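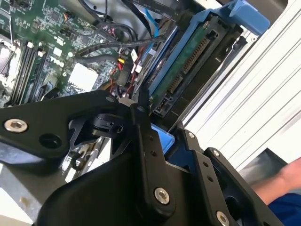 The inside of a desktop computer, with memory slots along one side of the motherboard.

Justholm Library Extends Computer Reuse Program Through Next Winter

The Justholm Public Library will continue its computer reuse program for a second year, following a vote by the library board in February. The program accepts used desktop computers from residents and local employers, repairs those that can be repaired, and lends them to households that do not have a working computer at home.

Since it opened, the program has received 1,646 computers. The largest single donation came from Flurel, a packaging firm with offices on the east side of town, which gave 400 desktop machines when it closed its order center. Other donations have come from dental practices, two accounting offices and private households.

Under the terms approved by the board, a household may borrow one computer, a monitor, a keyboard and a mouse for up to one year. The loan may be renewed once. There is no charge, and borrowers are not required to show proof of income. Applicants must hold a current Justholm library card and live within the library district, which includes the village of Nishad.

"Our branches have public computers, but they close at 8 p.m., and a good deal of schoolwork and job searching is done after that," said Rocío Cifuentes, director of the library. "The board was satisfied that lending equipment is a proper part of our work."

The board set aside $3,763 for replacement parts in the coming year. Most of that amount will go toward storage drives, which are removed from every donated computer before it is tested. Drives that can be erased to the library's standard are put back into service. The remainder are sent to a licensed recycler for shredding, and donors may ask for a written record of destruction.

Memory is also in steady demand. Many of the older desktops arrive with too little to run a current operating system, and modules are often moved from a machine that has failed into one that has not. Computers that cannot be repaired are kept for parts for 20 weeks and then recycled.

Repairs are carried out in the lower level of the Main Street branch under the supervision of Marcelino Figueroa, the library's technology manager. Beginning this spring, the library will also offer a short course in basic computer repair for adults. The course will cover replacing a drive, adding memory, cleaning fans and installing an operating system. It is limited to 20 participants per session, and no previous experience is required.

Board member Candela Carrasco voted in favor of the extension but asked that staff report on waiting times twice a year. During the first year, applicants in Nishad waited longer than those in Justholm, in part because equipment could be collected only at the Main Street branch. A second collection point will open at the Nishad branch before the start of the school year.

The board declined a separate proposal to accept laptops and tablets. Figueroa advised that batteries in portable equipment would need storage space the branch does not have at present. The matter may be considered again when the lower level is renovated.

Residents who wish to donate a desktop computer may bring it to the Main Street branch during regular opening hours. Monitors are accepted if they are flat-panel models in working order. Printers, scanners and loose cables are not accepted. Employers with larger numbers of machines are asked to contact the technology office in advance to arrange a delivery time.

Application forms for borrowers are available at both branches in English and Spanish.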